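Winter coat drive: what we need and when

Our coat drive opens again in June, which always surprises people who have just moved to town. We collect early so that everything can be sorted, mended and sized before the cold weather. Last winter the drive gave out 276 coats, and the ones that went first were children's sizes and women's mediums. We ran short of both well before the season ended.

Drop-off is at the Nogueira building, side entrance, from 9 in the morning until 4 in the afternoon. On Sunday the front door is locked, so ring the bell and wait. Please don't leave bags on the step. Two bags were rained on last year and most of what was in them had to be thrown out.

We take coats, padded jackets, fleeces, rain shells and snow pants. We don't take leather, fur or anything that has to be dry cleaned. Hats and gloves go to Gleice Leite, who runs a separate table and would like gloves clipped together in pairs.

Before you bring a coat in, lay it out flat somewhere with good light and look it over. Check the cuffs and collar first, then the front panels, then the lining under the arms. Run the zipper up and down a few times. Go through every pocket, including the inside ones. Jussara Bastos keeps a jar of what turns up, and it currently holds house keys, a retainer and a library card.

Most marks on padded jackets can be treated at home. Dab the spot with a little dish soap and cool water, leave it for a few minutes, and rinse with a damp cloth. If the care label allows, wash the whole jacket on gentle and dry it on low with 2 clean tennis balls to break up the filling. Stop and start the dryer to shake it out by hand. A jacket that feels dry on the outside can still be damp in the middle, so give it another day on a hanger. 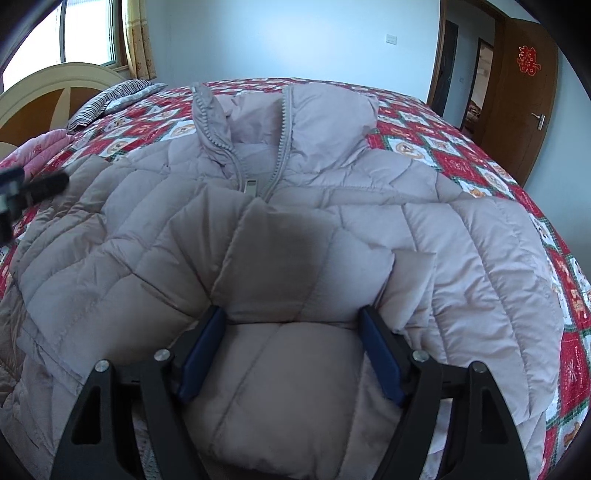
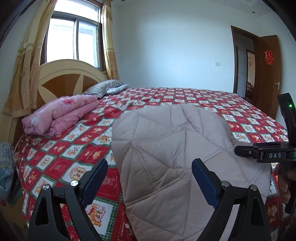 If a mark won't come out, bring the coat anyway and pin a note to it. Anselmo Andrade and Lindalva Barros handle repairs, and they can patch a small area or replace a zipper pull. A missing hood is fine. A broken main zipper is fine on adult sizes, but we can't keep up with them on toddler coats.

Ineke Dewulf is making the pickup schedule for anyone who can't get to the building. Leave your name and street at the front desk and she will call you back.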